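Plirlow Spülzelle – Vorführung im Technikraum Waltel

Die Plirlow ist eine kompakte Roboterzelle für die Geschirrreinigung von Hand, gedacht für kleine Kantinen und Teeküchen, in denen sich eine Bandspülmaschine nicht rechnet. Sie besteht aus einem Arm mit Zweifingergreifer, einer Kamera am Handgelenk und der Steuerung Drurkero. Der Arm erreicht 88 cm und arbeitet an einem handelsüblichen Becken.

Bei der Vorführung reinigt die Zelle Schüsseln und Teller mit gewöhnlichen Küchenschwämmen. Sonderwerkzeug ist nicht nötig. Besucher können eigenes Geschirr mitbringen, bis zu einem Durchmesser von 36 cm. Sehr dünnwandige Gläser bitte zu Hause lassen.
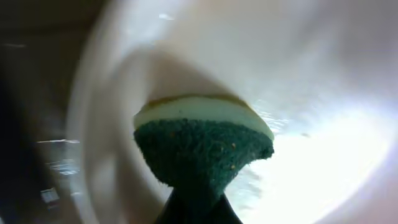 Die Anpresskraft wird an der Steuerung in Stufen eingestellt und lässt sich während des Laufs ändern. Für beschichtete Pfannen gibt es ein eigenes Programm – es ist ab Werk gesperrt und wird bei der Inbetriebnahme freigeschaltet.

Technische Daten
Reichweite: 88 cm
Gewicht mit Sockel: 63 kg
Wartungsintervall: 3000 Betriebsstunden
Anschluss: 230 V
Greiferbacken: wechselbar, Hersteller Borbély

Ablauf des Besuchs
Treffpunkt ist der Empfang bei Waltel. Pádraig Hennessy führt durch den Technikraum und beantwortet Fragen zu Einbau und Wartung. Die Vorführung dauert etwa 36 Minuten, danach kann die Steuerung selbst bedient werden. Festes Schuhwerk ist erforderlich.

Termine für Gruppen sind ab Januar wieder frei. Anmeldung über das Kontaktformular, bitte mit Angabe der Personenzahl.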